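Wednesday nights and a great many felt tips

I've been promising a proper post about the robotics club since May, and several of you have been very patient (or have forgotten, in which case, surprise!). I joined the Venemden evening group as a complete beginner. My background is in curtains and soft furnishings, so you can imagine how I felt on the first night when somebody asked me which joint I thought was drifting.

Anyway, we have a project now, and it has a name, Grokitz, which came out of a long evening and too many biscuits. The idea is that two arms share one table and tidy away marker pens into little baskets. We're taking it to the Susatik open day, where each team gets 10 minutes to show its table off, and I have been put on pens. I am very proud to be on pens.

The baskets go along the far side, black and orange turn about, and then you scatter the markers over the middle of the table. There's an art to the scattering! I was far too neat at the beginning, laying them all out like cutlery, and had to be told to let go and make a mess.
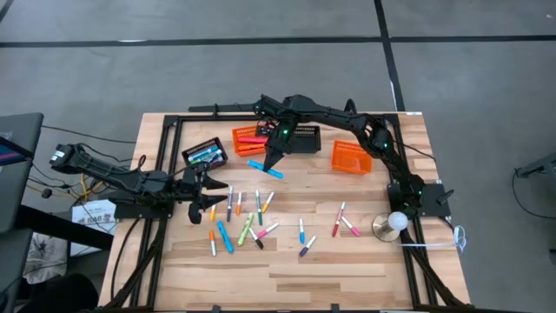 Pens everywhere, and two baskets still waiting for their first customer.

What I hadn't understood before I joined is how much of the work is deciding what you mean by tidy. We spent the best part of one session on whether the colours ought to be sorted. I was all for it, naturally, but the feeling in the room was that we should get pens into baskets first and be fussy afterwards, and I've come round to that. Mostly. I do still wince a little when a red goes in with the blues.

The other big discussion has been which arm gets which pen. Each one has its own side, which is easy enough, but the middle belongs to both of them, and two arms being polite to each other can take a very long time indeed. At present we have a rule about whichever is nearer, with a short wait if it's close, and I've written it on the inside cover of my notebook so I can sound knowledgeable. 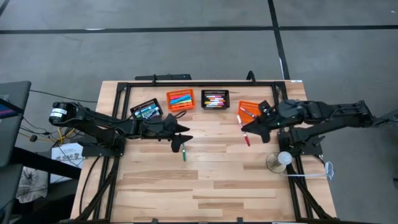
Botha left a comment under my last post asking why we don't let one arm do the whole job, given that a single arm never has to wait for anybody. It's a fair question and we did argue it out at the start. My own answer is that the sharing is the interesting bit, and also that the open day entry form says two arms, so there we are.

I've been learning to look at things from the gripper's end as well, and it has made me a much better pen scatterer. A pen lying against another pen is a far trickier customer than one out on its own.
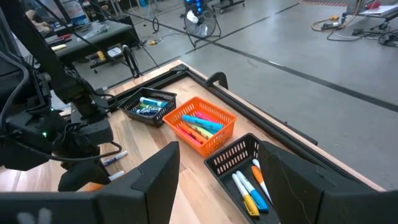
The view from the wrist, with the other arm over on its own side.

We're aiming for 40 clean runs before the open day and we're on 11, so there's a way to go. If anyone near Venemden fancies coming along, doors open at seven, and you really don't need to know anything. Bring a mug. 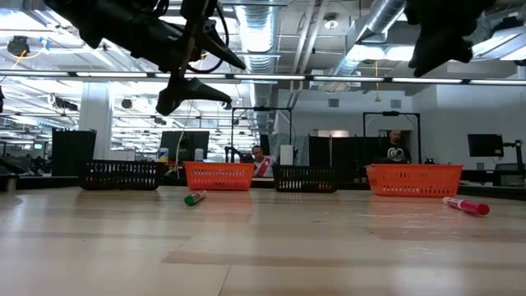 Down at table height, one green and one red still to go in.

Next time I'll try to explain the waiting rule properly, once I've had it explained to me again.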